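Local History Board > Priltitz Township > Buildings and Sites
Thread: Location of the Beker creamery, Grarneck village

plat_reader
I am trying to fix the site of the Beker creamery before the new site map goes to the printer in February. The village history, reprinted in 2000, puts it on the north side of Daher Road, next to the feed mill. The tax roll puts it on lot 856. Lot 856 is on the south side of Daher Road on every plat I have looked at. Both can't be right unless the building was moved or the lots were renumbered. Does anyone have a source that predates the village history and names the side of the road?

creekside_ed
It was on the north side. My grandfather hauled milk there and always talked about backing the wagon up to the millrace. The millrace is north of the road. I don't see what there is to discuss.

plat_reader
Thanks. Do you have that in writing, or is it family recollection? I'm happy to cite either, but I have to label them differently.

creekside_ed
Family recollection. He was there every morning for years, so I would put it ahead of a clerk who may never have left the courthouse.

Ertuğrul Türkmen
The lot number problem is real and has come up before with the blacksmith shop. The village was platted twice. On the first plat the numbers run west to east along the north side and then return along the south side. On the second plat they alternate. The tax clerk kept using the old numbers for several years after the second plat was recorded, so a number taken from the roll means nothing until you know which plat the clerk had open on the desk.

The check is to take a neighbor whose site is certain. The church lot has never changed hands. If the roll for the same year gives the church its old number, the creamery entry is on the old numbering too.

plat_reader
That is useful and I should have thought of it. I went through the roll again last night at the kitchen table with the photocopies laid out in order. The church is under its old number in the first two rolls that list the creamery and under its new number in the third. The creamery is 856 in all of them.

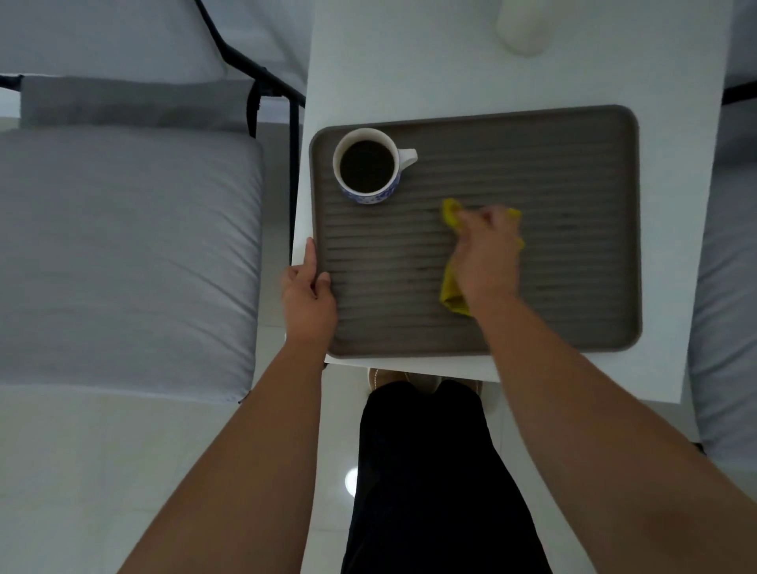 So either the clerk updated the church and left the creamery alone, or 856 happens to be the same lot on both plats. I have overlaid the plats using the section corner and the railroad crossing as control points. The fit is good at the west end and drifts by most of a lot width at the east end, where the creamery would be. I would not want to rest a decision on it.

Erhan Kocabaş
What did you use for the scale? The first plat is drawn in chains and the second in feet, and the copy at the county office was reduced when it was filmed. If you scaled from the bar on the film print, the drift is what I would expect. Scale from the stated lot frontages instead and try again.

Also, the insurance map in Box 3 at the library shows a frame building marked "Cry." on the south side. The sheet is catalogued as 2121. It is a single sheet, has no date, and has been trimmed on the left margin, which is where the date would have been.

creekside_ed
"Cry." could be cannery. There was a cannery.

Erhan Kocabaş
The cannery is on the same sheet and is written out in full. I have not seen "Cry." used for anything except creamery on sheets from that publisher.

creekside_ed
Then it was a second creamery. The Bekers sold out and the co-op started up right afterward. It isn't odd for people to call both of them Beker's.

mill_lane
Ed may be partly right on that. The co-op minutes mention "the old building" and "the new building" without saying where either one was. They also record a payment for moving a boiler across the road. I have always read that as across the road from the depot, but it doesn't say so. Page attached to my post in the co-op thread, if anyone wants to read the handwriting for themselves. I make the amount out as forty dollars and the word after it as "teaming."

Ertuğrul Türkmen
I agree with "teaming." I don't agree that it shows two creameries. A boiler could have come from the feed mill, which did have one to sell. The minutes are silent on the seller.

plat_reader
Rescaled from the frontages as Erhan suggested. The drift is gone apart from a few feet. Lot 856 on the first plat is on the south side, third from the east end. Lot 856 on the second plat is also on the south side, one lot farther west. The numbering changed but this one barely shifted. That takes the north side out of the tax evidence altogether. 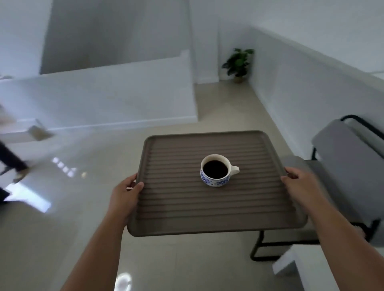 Black coffee in the blue and white cup, on the serving tray.

What I still have for the north side is the village history and Ed's grandfather. The village history gives no source for the paragraph.

creekside_ed
The millrace is on the north side. You can't back a wagon up to it from the south.

mill_lane
There was a tailrace that crossed under the road and came out behind the depot. The culvert is still in the ditch, though it is hard to find when the weeds are up. He could have called that the millrace.

creekside_ed
He could have. I never heard him say tailrace. I would still like the north side on the map with a question mark.

Erhan Kocabaş
No objection to a question mark. I would print the south side as the site, cite sheet 2121 and the rolls, and list the north side in the notes as reported by a hauler's family. If the boiler entry can be tied to a seller, the note can be revised.

plat_reader
That is how I will draft it. Ed, please send me your grandfather's name as you want it to appear, and the years he hauled if you know them. mill_lane, can you tell me how far the culvert is from the crossing? I would like to plot it on the same overlay.

mill_lane
I'll pace it off once the ditch is clear and post it in this thread.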